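Section 4: Key Tags, Rings and the Handover Table

This section covers putting tags and rings on guest keys before they go out to the Lindport and Emgate apartments. It replaces the loose sheet kept in the Pruvalora binder. Last revised July 7, 2021, by Lilla Major.

Read Section 3 (Key Register) first. A key that has not been entered in the register should not be given a ring.

4.1 What you need

Keys to be tagged, still in their numbered envelopes
Split rings, medium
Key fobs or tags
Soft charms, for sets that go to guests
Roll of tape
Fine-tip permanent marker
Ring opener, or a blunt butter knife

Caution: Do not open split rings with a fingernail or with the tip of a sharp knife. The ring can spring back and the blade can slip toward your hand.

4.2 Preparing the table

1. Clear the table of everything that does not belong to the set you are working on. Put scraps of paper and cut tape in the trash. A flat key is easy to lose under them.

2. Wipe the top with a dry cloth. Do not use spray cleaner. The board underneath swells at the edges when it gets damp, and paint will lift there first.

3. Open one packet of rings at a time. Leave the rest sealed.

4. Keep the tape off the work surface until you need it. Any shelf or cabinet within reach will do.

Note: Work on one set from start to finish. Most of the mix-ups we had in April came from two sets being open on the table together.

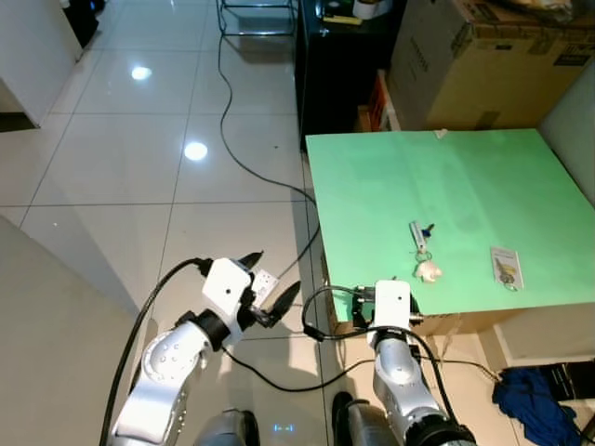 4.3 Attaching a key to a fob

1. Take one envelope and read the number out loud against the register. Remove the key and leave the envelope face up.

2. Hold the split ring between your thumb and first finger with the open end of the coil facing you.

3. Slide the ring opener under the end of the coil and twist until there is a gap wide enough for the head of the key.

4. Push the key into the gap, then turn it around the ring until it drops free. The key must hang loose. If it is still pinched in the coil, keep turning.

5. Add the fob the same way.

6. Add the charm last. Charms with their own clasp go on the ring itself, never through the hole in the key.

7. Pull on each piece. Check that the coil has closed flat. If you can see daylight between the loops, throw the ring out and use a new one.

Note: Plain fobs are for cleaning staff and contractors. Guest sets get a fob and a charm, which makes them easier to find at the bottom of a bag. Do not put a charm on a contractor set.

Caution: Rings, small keys and charms are a choking hazard. Do not leave them out where children can reach them.

4.4 Marking the tag

1. Write the register number on the tag in figures only. Unit 110 is written 110, with no building name and no street.

2. Let the ink dry before you handle it again.

3. Cover the number with one strip of tape and trim the ends. Two layers turn cloudy and the number becomes hard to read.

Caution: Never write an address, a door code or a guest's name on a tag. If someone finds the set, the tag should tell them nothing about the door it opens.

4.5 Checking and storing a finished set

1. Compare the key once more with the cut number in the register.

2. Initial the register line.

3. Place the set back in its envelope, fold the flap in and file it by number. Sets for Krūmiņa go in the separate tray — their numbering overlaps with ours and starts again at 1 each year.

4. Return unused rings to their packet. If the card backing has torn, move the rings to a lidded jar and label it with the size.

4.6 Common problems

The key will not turn past the fob.
The ring is too small for both. Move everything to the next size up.

The charm sheds or pulls loose at the loop.
Replace it. Do not glue it.

The fob swings against the door when the key is in the lock.
Use a longer ring between the key and the fob, or move the charm so that it hangs between them.

A key is missing from its envelope.
Stop work, leave the table as it is and look underneath it first. If the key does not turn up, mark the line OPEN in the register and follow Section 6, Lost Keys.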